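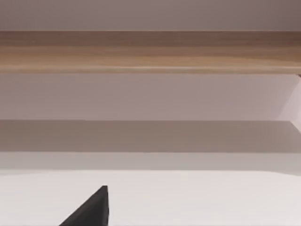
*Wrist view in the simulator, gripper finger over a bare white tabletop.*

# Dumine two-arm bench kit

Dumine is a pair of tabletop arms with parallel grippers, sold with a matching simulator. Farncombe stocks it in Visatdale for labs, colleges and the odd brave workshop. If you're hoping it will clear your desk or do the dishes, please read to the end before ordering.

## What it might do for you

The maker's brochure talks about "everyday chores". We'd colour that in a bit. The starter exercises cover picking up one small item and passing it between the arms, on a clean table, in even light. A home kitchen or a busy packing bench is another matter, and we haven't been shown a Dumine coping with either.

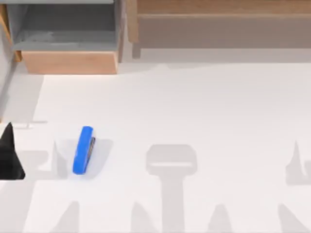
Render: Holmgren simulation library

A stapler on a white table is a fair sample of the level. It's a decent test, with a rounded, glossy top and an awkward angle to line up with. It's also a long way from a drawer full of tangled cables, and results in a simulator don't carry over to a real bench by themselves. Ask any seller, us included, for trials on your own objects.

## In the box

- 2 arms with black gripper fingers
- 3 spare finger pairs
- Bench clamps and power supply
- Simulator licence, 3 years

Rated payload is 700 g per arm. Allow 7 working days for delivery. Table not included.

## Who should buy it

Teachers and researchers, yes. Shops wanting to save on labour should hire a person and look again later. Demo bookings reopen in February at the Visatdale counter; bring something you'd want picked up.

Page updated 1 Jul 2020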